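Valetti Reports Results on Teaching Robot Arms to Put Away Produce From Fewer Demonstrations 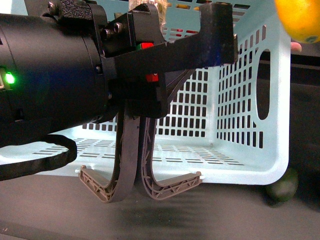 Last updated: Apr 10, 2022

Filed under: News > Research > Manipulation

Valetti today released results from a study of how many human demonstrations a robot arm needs before it can sort groceries into a household container. The method, called Deseo, trains on short recordings made by a person guiding the arm and then picks which recordings to learn from. All trials used soft fingers with ribbed pads, which bend when they press on an item, and a light blue laundry basket was among the containers. Its walls are full of small openings, and objects behind them show through as patches of color, a condition the team wanted the vision model to handle.

The study started with 1456 recorded demonstrations. Deseo selected 124 of them for training. A policy trained on the smaller set placed items correctly as often as one trained on the full set, and it made fewer errors near container rims.

"Most of the recordings repeat each other," said Lemlem Degefa, who led the work at Valetti. "The useful ones are where the person had to correct the arm partway down. We score for that and keep those."

The items included citrus fruit, wrapped goods and small packages, 23 in all. Results were weaker for items in clear wrapping, where the model often misjudged the top edge by a centimeter or more. Performance also dropped when the container was moved after the arm had started its reach.

Negin Zarei, who ran the evaluation, said the team will look at the wrapping problem first. "We changed the lighting and it helped a little. It did not fix it," Zarei said.

Partner company Ukus supplied the arm control software. A second round of trials, with nine new containers and no added demonstrations, is planned for August at the Ghaffari test site. Valetti will publish the selection code and the training recordings when that round is complete.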